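Work and Automation, Week 5
Handout: the bench before the robot, the bench after
Flotden campus, evening group

Bring this with you to the tutorial, please, and scribble on it. I've left out most of what I said about wages last week and stuck to the question a few of you asked on the way out: what changes for the person who used to do the fiddly jobs at the bench?

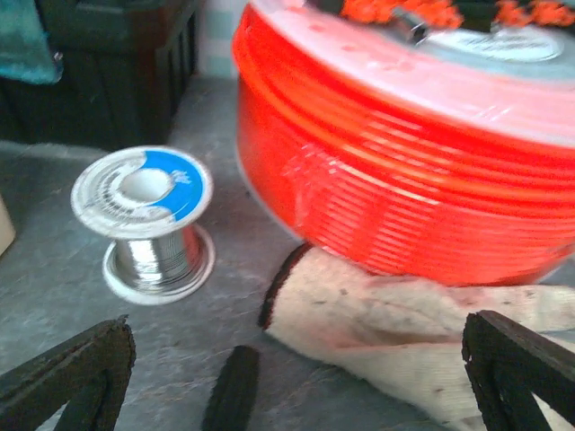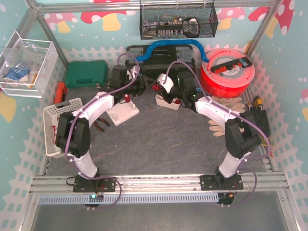
Figures 5.1 and 5.2. Bench work: solder spool and red-orange coil at close range (5.1); the two-arm cell with toolbox, gloves and pliers (5.2).

My favourite thing to look for in any cell is the ordinary stuff. Work gloves, a tape measure, a pair of pliers - none of it was designed for a robot, and a person would pick it all up without a thought. When a workplace automates a bench like this, somebody has to decide where each of those things lives, and that decision used to belong to whoever stood there. I think that's a bigger loss than it sounds.

The case we're using is Landis, the repair shop from the reading. Before the change there were 28 people on the benches. Afterwards there were still 28 on the payroll, which the company was very pleased to tell everyone, but seven had moved to what it called cell support. They set out parts, clear jams, check the finished work and write up faults. Have a look at the interview extracts (they're short, I promise!) and mark every place where someone describes waiting. There's a lot of it. One fitter says the day used to go by in jobs and now it goes by in stoppages.

Compare that with Asante, where the bench staff were asked to draw up the layout themselves over two months, starting in January. It was slower and it cost more, and the managers grumbled. But the staff kept the say over their own tools, and they could stop the arms to shift something without asking a supervisor first. I'm not claiming it was a happy place. The older hands still felt their skill was being used to train their replacement, and I don't have a good answer for them.

Terms to know for the tutorial

Residual work: the bits left to people once the machine has taken what it can. It's often the dullest part of the job and the hardest part, side by side.

Deskilling: we did this in week 2. Ask yourself whether cell support at Landis really fits the definition. I go back and forth.

Discretion: who gets to decide the order, the pace and where things go.

For next time

Read the Vandcombe agreement, clauses 5 to 7. Clause 7 is the one on retraining and it's badly worded, so read it twice. Then write half a page on a job you've done yourself - paid or unpaid, I don't mind - and say which part of it you'd hand over first and which you'd fight to keep. We'll swap them round in pairs, so leave out anything you'd rather your neighbour didn't see.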